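Subject: Re: [workfloor] Cup nesting cell, what happens to the returns bench?
From: Kamrul Herath
To: workfloor list
Date: 20/05/2019

Ettore Marino wrote:

> Can somebody from Perach say plainly what is planned for the returns
> bench? We have been told three different things at Zultberg. First it
> was a trial on one shift. Then it was "support for the stacking staff".
> Last week our site manager said the bench would be "reviewed" once the
> simulation work was signed off, and he could not tell us what reviewed
> meant.
>
> I have people who have stacked and sorted tumblers for years and they
> want to know if they should be looking at the vacancies board. I would
> also like to know who decides the pace. If the arm does the nesting and
> a person feeds it, then the arm sets the speed for that person, and we
> have not agreed anything about that.
>
> Last thing. Is it true the Dremen contract depends on this?
>
> Ettore

Ettore,

I'll take these in a different order from yours, as the first answer depends on the others.

For those on the list who don't know the job: the returns bench is where hired cups come back after washing and inspection. They arrive upright or on their sides, in mixed colours, and someone picks them up, turns them the right way and nests them into stacks for the crates. At Perach that is six people over two shifts. At Zultberg I believe it is four, but correct me if that has changed.

On the Dremen contract, no. Dremen want the crates on time and the counts right, and they have said nothing to us about how the stacking is done. I asked for the correspondence and was shown it. There is a clause about crate labels and that is all. If your manager is telling people otherwise, ask him to put it in writing.

On the trial. Sydorenko are the integrator. So far nearly all of their work has been done in simulation, and I spent two afternoons with them in the canteen annexe going through it on the screen. I asked to see the slow parts as well as the good ones. The task they are working on is the basic one, taking a single cup and putting it inside another. They run it over and over with small changes to where the cups stand and how the hand comes in.

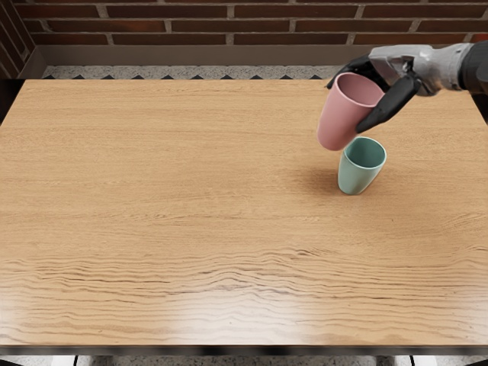

The part that takes the time is letting go. Picking up a tumbler by the rim is mostly solved, according to their engineer. Getting the fingers out again without tipping the stack is harder, and so is coming in at the right angle when the cup has been gripped crooked. A person on the bench does this by feel and corrects it without looking. In the last batch they showed me there were 1,801 attempts, and the engineer was open about the fact that a success in that batch meant two clean, identical cups on a clear table. Our bench never looks like that. We get chipped rims, cups stuck together from the washer, and the odd one with a label still on it.

I raised this and they agreed that the inspection and the unsticking stay with people. That is in the minutes now. What they propose for the real cell is that a person separates and checks the cups and places them on a table, and the arm nests them. Anything it fails on twice gets left, and the person does it.

So to your question about pace. You are right that this is where the trouble would come. The first draft from Sydorenko had a target of 2,000 cups a shift for the cell, and when you work back from that it was really a target for whoever was feeding it. We refused it. The present draft says the following:

The feeder can pause the cell at any time and does not have to give a reason.
No individual figures are kept. The cell's count is for the cell.
Nobody feeds for more than 60 minutes without changing to another task.
Time lost to the arm is logged as machine time and does not come off anyone's bonus.

The last of these has not been signed. The company accepts it in principle but wants a cap on it. I have told them a cap makes no sense when it is their machine that has stopped. We meet again on it before the end of the month.

Now the jobs. At Perach the written position is that no one on the bench will be made redundant because of the cell before October. That is not very long and I have said so. After October they want to "look at the numbers", and from what I can gather they would like to go from six people to four by not replacing those who leave. Two of the six are due to retire next year in any case. The other four would be regraded as cell operators after 25 hours of training, paid time. The regrade is worth having if it comes with the money, and at present the money is one step up the scale. I would want that confirmed before anybody signs for the training.

None of this covers Zultberg. The agreement is for our site only, and I suspect that is why you are hearing three stories. If I were you I would ask now for the same terms in writing, before any equipment turns up on your floor. It is much easier to get a pause button rule agreed when there is nothing to pause.

A couple of things from the bench itself, as they asked me to pass them on. They do not miss the idea of nesting cups all day. Wrists and shoulders are the main complaint in our accident book and most of it comes from that one movement. What worries them is being left with only the unpleasant part, which is the stuck cups, and doing it alone. At the moment two people stand at the bench and talk. In the drawing for the cell there is one stool. I have asked for a second position and been told the floor plan is not final.

They would also like somebody from the bench present when the real arm is first set up, and not only the supervisors. Sydorenko had no objection. The company has not answered.

I can send you the draft and the minutes if you email me off the list. Please don't forward the draft further yet, as the wording on machine time may still change. If anyone else on here has a cell of this kind already running, I would be glad to know what you agreed about stoppages and how it has worked out in the first few months.

Regards,
Kamrul Herath
Perach, days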